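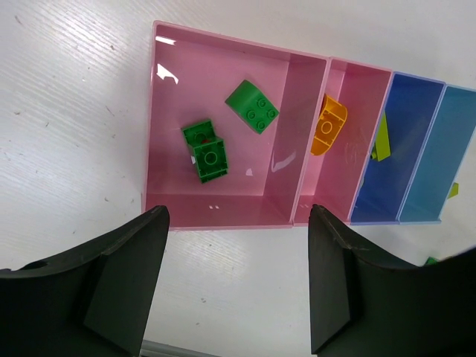 Blocos verdes no compartimento rosa da bandeja.

Chamado 264 — áudio do ensaio cortando no arquivo da companhia
Aberto por: Darlene Fraser
Data: 4 de setembro de 2023
Situação: em andamento

Oi, gente! Sou eu de novo, a Darlene, da oficina de voz e movimento do teatro Merside. Subi as gravações do recital de poesia para o arquivo e o áudio some no meio de quase todas — a imagem continua, o Arwel Hopkin segue declamando lindamente, mas em silêncio total. No meu computador toca tudo inteiro (testei com fone e sem). Já saí, entrei, troquei de navegador e nada.

Atualização 1, Khang Nông (suporte)
Darlene, consegue me mandar o original de um dos vídeos que falham? E me diz com qual programa você exportou.

Resposta, Darlene
Mandei dois! Exportei no Drikbridge, o mesmo de sempre, só que desta vez juntei o microfone de lapela com o do palco. Ah, e reparei numa coisa: o corte vem sempre depois de uns versos, nunca na parte dançada.

Atualização 2, Khang Nông
O arquivo só lê a primeira faixa, e a lapela está nela. Exporta de novo com as faixas misturadas em estéreo, por favor.

Resposta, Darlene
Refiz quatro e tocaram até o fim, que alívio! Ainda faltam 20, vou fazendo à noite. Pode deixar o chamado aberto até eu terminar? A Diễm Sầm quer mostrar a coreografia dela para a turma nova e essa ainda está na fila.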